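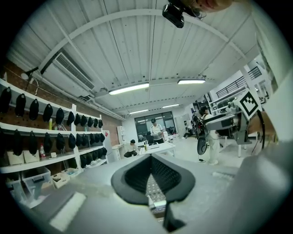

White corrugated ceiling and a curved steel beam at Abernathy Hall, Wudiston.

Wudiston Building Users Group Asks for Proof Before City Pays for "Quiet Ceiling" Spray

WUDISTON, July — The Wudiston Building Users Group is asking the city to hold off on a plan to coat the underside of the Abernathy Hall roof with Tukico, a spray-on product that its maker, Jumix, says will cut echo "by up to half." The group has read the sales packet twice and still can't find out what half is being measured against.

Abernathy Hall is loud. The group has complained about it for years, and its members would be glad to see money spent on the problem. What they doubt is that a thin coat of anything, sprayed onto ribbed metal, will do what the packet promises at the price it quotes.

"Up to half could mean half, or it could mean two percent," said Loretta Greenberg, who chairs the group. "I asked which one we were buying and got sent a second copy of the same brochure."

The brochure leans on a single trial. According to the packet, Tukico was tested in a room with a flat ceiling, carpet and 3 sound readings taken over one afternoon. Abernathy Hall has a ribbed metal ceiling, curved steel and a bare concrete floor. The packet doesn't say how the product performs on ribbed metal, how long it lasts near open loading doors, or whether it can be cleaned without scraping it off.

There is also the matter of the survey. Jumix reports that 813 people in other buildings were asked whether their space "felt calmer" after treatment, and that most said yes. The question was asked in the same month the work was done, by the company that did it. The packet doesn't give the number who said no.

Mudassar Ansari, a retired sound engineer and a member of the group, reviewed the figures without pay. He does not rule out that the spray helps a little with high-pitched noise. The complaints logged at the hall are mostly about something else: the public address system, the rolling shutters and the boom that builds up when the place is full.

"Those are low sounds, and you don't soak up low sounds with something as thick as a slice of bread," Ansari said. "Maybe they have numbers that show I'm wrong. I would like to see them. So far I've seen a picture of a woman smiling in a lobby."

The group collected 142 signatures from stall holders and regular visitors in support of a delay. It is asking for the following before any contract is signed:

A test patch on the hall's own ceiling, with readings taken before and after by someone Jumix does not employ.

A written figure for the expected change, with no "up to" in front of it.

A price for hanging baffles over the same area, so the two can be compared.

The group has offered to put $1,000 from its own funds toward the test patch. The offer was made by letter. A reply thanked members for their interest in quieter spaces and did not mention the money.

Copies of the group's notes on the packet, including Ansari's two pages on the trial readings, are kept at the hall's front desk and may be read there until 4 p.m. Requests for interviews with Loretta Greenberg can be left at the same desk.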